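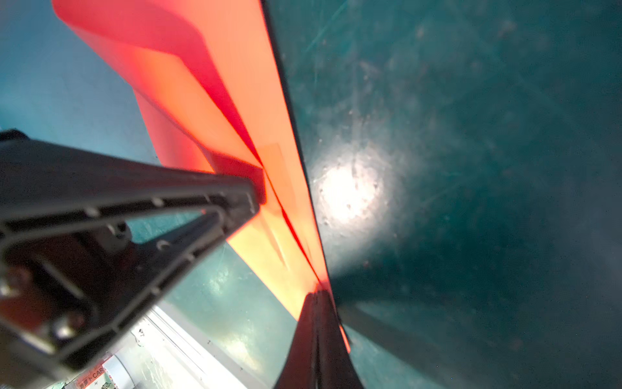
Comunidade Fistach > Robótica > Teleoperação e demonstrações

Dobrar material mole com dois braços: como melhorar as demonstrações?

Clémence Lemaire
Membro desde fevereiro

Oi, gente! Estou ensinando uma bancada de dois braços a dobrar uma peça flexível retangular, tudo por controle remoto com os braços-guia do Ustitz, e estou adorando. Já gravei 367 demonstrações e treinei duas políticas. A primeira não chegava nem perto da peça. A segunda chega, pega, levanta... e aí se perde na hora de juntar as pontas. Um dos braços espera, o outro vai e volta, e às vezes os dois puxam ao mesmo tempo.

Fui olhar os meus próprios episódios e acho que o problema sou eu. Tem dia que pego pela quina, tem dia que pego pela borda, e em alguns episódios troco de garra no meio porque achei que ficaria mais bonito. A câmera do punho também me confunde, porque quando o material dobra na frente dela eu deixo de ver onde o outro dedo está.

Minhas dúvidas: vale jogar fora o que não segue um padrão? E devo limpar a bancada para gravar ou deixar coisas por perto?

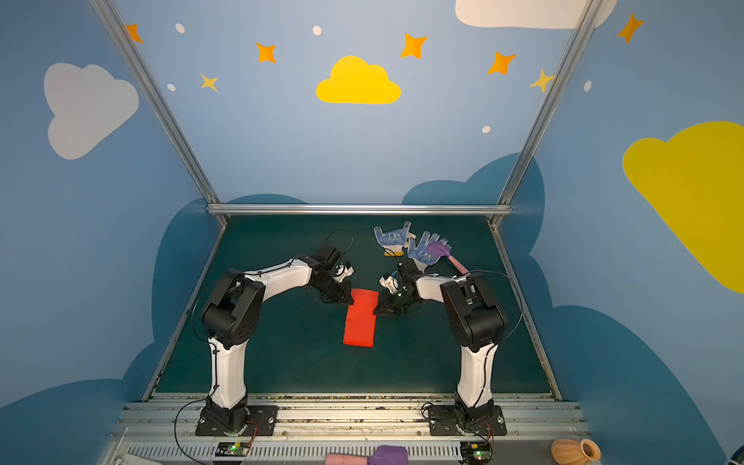 Sobre a segunda dúvida, explico melhor como trabalho. Começo quase sempre com a peça esticada no tapete verde e as duas garras próximas da parte de cima dela, porque dali consigo alcançar as duas quinas sem cruzar os braços. O resto dos objetos vai ficando por ali, como as luvas brancas com estampa azul e a escova de cabo rosa, lá atrás da garra direita. Eu até gosto, parece uma bancada de verdade! Só tenho medo de a política decorar que a luva fica sempre naquele canto.

Quem já passou por isso, me conta? Aceito qualquer dica, até as óbvias.

Quentin Renaud
Respondeu na terça-feira, 22:40

Grava mais. Com 367 eu também não dobrava nada. Hoje tenho 592 e melhorou muito. E diminui a velocidade, todo mundo opera rápido demais.

Sunee Inthanon
Moderadora

Clémence, que projeto gostoso de acompanhar! Discordo um pouco do Quentin (desculpa, Quentin): mais episódios do mesmo jeito misturado vão trazer a mesma indecisão. Eu separaria primeiro. Assista a tudo em velocidade dobrada e marque cada episódio como "quina" ou "borda". Fique com o grupo maior, treine só com ele e compare. O outro grupo você guarda numa pasta, não apague nada.

Depois escolha um roteiro e escreva num papel ao lado dos controles. O meu, quando fiz dobras com o kit da Hauksdóttir, era assim: a garra esquerda pega e fica parada, a direita faz o movimento, pausa curta, solta a direita, solta a esquerda. Sempre nessa ordem. Essa pausa curta ajudou demais — a política aprendeu que ali uma coisa acabava e a outra começava. 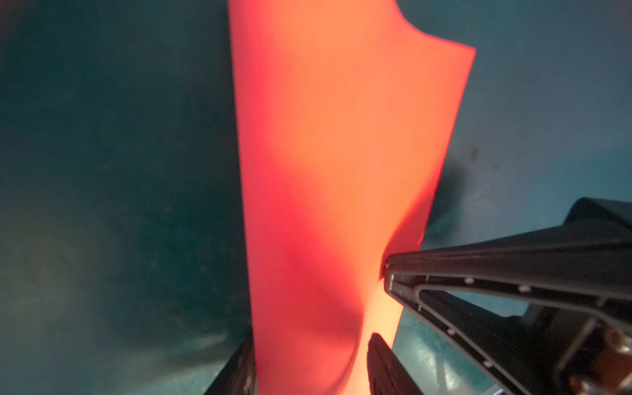 Também vale treinar a sua mão antes de apertar o botão de gravar. Faço 14 tentativas de aquecimento toda vez, sem salvar nenhuma, e só aí começo. Material mole responde de um jeito diferente conforme a força do aperto: se você belisca forte, ele torce e a ponta livre vai parar onde você não queria. Aperte só o necessário e mova devagar o punho inteiro, em vez de girar a garra sozinha.

Quanto à câmera do punho, aprenda a operar alternando o olhar com a câmera fixa. Só não olhe direto para a bancada! Se você usa uma informação que o robô não recebe, ele não tem como imitar a sua decisão. Eu virei a cadeira de costas e sofri por uma tarde inteira, mas os episódios ficaram muito mais coerentes.
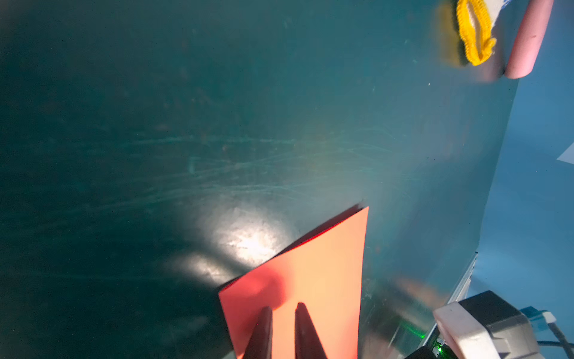
Peça dobrada entre os dois dedos da garra, pela câmera do punho.

E pode deixar as luvas e a escova, sim, desde que mudem de lugar. Troco os objetos de posição a cada punhado de episódios e giro um pouquinho a peça no início. Grave também algumas recuperações: deixe a ponta escapar de propósito, volte com calma e pegue de novo. São os episódios que mais gosto de fazer.

Clémence Lemaire

Sunee, muito obrigada!! Já comecei a separar e a pasta "borda" está bem maior do que eu imaginava. Vou refazer o treino só com ela e volto para contar. Quentin, anotei a parte da velocidade, você tem razão, eu corro mesmo.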